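The Teal Crate

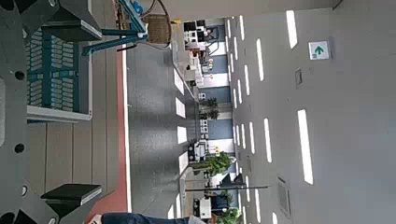
Volume 15, Issue 2

Employees of Jovico are reminded that the teal crate is the property of the Lollmont office and is to be returned at the close of each working day.

So read the notice that Joelle Hourani found on her desk on Thursday. It was the second such notice. The first had concerned the wicker basket, which had been found on the wrong stand and had remained there through most of April while the matter was considered.

Ms. Hourani had been appointed Keeper of Shared Articles upon the retirement of Mr. Tannous. The duties of the post were set out in a binder. She was to know, at any hour, the location of every crate, basket and stand on the floor, and she was to see that none of them crossed the reddish-orange stripe without a signed slip.

The stripe was older than the company. On one side lay the pale planks, where articles were received. On the other lay the gray floor, which ran out to the white desks and the blue panels of the far wall. Mr. Tannous had held that the stripe marked the edge of a former loading area. The Wedside office, when asked in writing, replied that it had no record of a stripe.

At four o'clock she took the binder and went to inspect the crate. She noted the slots in its side and the pale gray rim. She looked inside and found a slip, folded twice, in the handwriting of her predecessor.

"Received, one crate," it said. "Contents to follow."

She read it again. The binder made no mention of contents. She turned to the index, then to the appendix, and then to the back cover, where Mr. Tannous had sometimes made notes in pencil concerning the larger of the plants.

The proper course was to file the slip and inform Wedside. Ms. Hourani considered this for some time. Then she drew a chair up to the planks, placed the crate beside it – on the correct side of the stripe – and wrote in the register that the Keeper would be unavailable until further notice, as she was expecting a delivery.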